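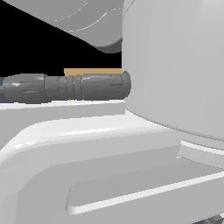 Kazuhiro Nakajima wrote that he had given up on rye after his third brick in a row, and wondered whether the rest of us were using some flour he couldn't get. I've copied his message in full so the newer people can follow along.

On 2019-01-11, Kazuhiro Nakajima wrote:
> Hi all,
> Third loaf this month and it's the same as the others. Gummy line along
> the bottom, flat top, sour enough to strip paint. I'm using the dark rye
> from Srisuk, starter straight out of the fridge, and leaving it on the
> bench overnight because that's what the book says. Our kitchen gets
> pretty cold after the heating goes off.
> Is it the flour? Is anybody using something better? I'd rather not
> drive into the city for a bag of rye, but I will if I have to.
> Kazuhiro

Kazuhiro, please don't drive into the city! I have baked with that same Srisuk flour all winter and it's lovely stuff, nice and fresh, with a bit of a malty smell when you open the bag. I made every one of your bricks myself two years ago and I'd bet a loaf that your trouble is the starter.

Rye wants a starter that's really going. Mine lives in the fridge too, but I take it out the day before and feed it twice, once in the morning and once before bed, and by the next morning it's puffed up like a mushroom cap and smells of apples. If it smells like nail polish remover it's hungry, so feed it again and wait. I used to skip all this and just spoon the cold stuff in (I was impatient, and I had read that rye was forgiving). It's forgiving about shaping. You can slap it in the tin with wet hands and it doesn't care. It is not one bit forgiving about a sleepy starter.

Then there's the cold kitchen. I put my bowl in the oven with only the light on and the door shut, and that made more difference than anything else I've tried. Some people on the list use a picnic cooler with a jar of hot water in the corner, which works well too and leaves your oven free for supper.
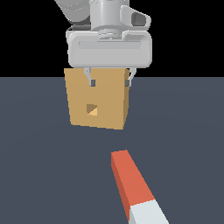 Should you knead it? There's no need, just stir it with a strong spoon until you can't find any dry flour, then leave it alone.

The dough will look wrong. It should be like wet cement, or thick porridge, and if you've come from white bread your hands will be itching to add more flour. Don't! That was my second mistake, and it took me most of a winter to stop doing it. Here's what I use now for the big tin, in case the numbers help. I mix one large batch that comes to 1,200 grams all up, and it fills the tin a bit past halfway. I stop the rise when little pinholes start showing on the flour dusted over the top. If you wait for it to double you've waited too long, and that would give you the flat top and a good part of the sourness.

On the gummy line: how soon are you cutting it? I know, the smell is unbearable, but rye has to sit. I wrap mine in a tea towel and leave it a full day, two if I can hide it from the family. The middle is still setting all that time. I also bake longer than my book says, and drop the heat after the first bit so the crust doesn't scorch. A thermometer is handy if you own one, but I got by for ages without.

Anong Nuchit has been making hers with caraway and a spoonful of molasses, and she brought a loaf to the July get-together at the Kader hall that people were still asking about weeks later. Anong, if you're reading, would you post the recipe again? I had it on a card and the card got splashed, and I can't tell whether the salt is two teaspoons or three. I've been guessing, and my guesses taste a bit different every time.
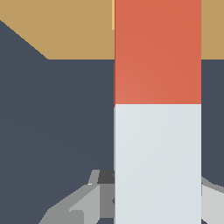 I tried her version with half the molasses swapped for dark honey and it was good, a little softer in the crumb, and it toasted beautifully. With old cheddar it was even better. I want to try it with fennel seed next, and maybe some cracked rye soaked overnight, the way the bakery on Vilen Street used to do before it closed. That bread had a chew to it that I've never matched. If anybody remembers whether they scalded their grain or just soaked it, I would love to know!

One more thing for Kazuhiro. If your starter doesn't perk up after a few days of regular feeding, I'll happily give you some of mine. It's all rye, no wheat, and it dries well on baking paper, so I can send it as flakes in an ordinary envelope. Write to me off list with your address. The offer's open to anyone else who wants some, I throw away a silly amount of it every week and my neighbours have all started saying no thank you.

Let us know how loaf four goes, and what it smelled like before you baked it.

Cheers,
Maureen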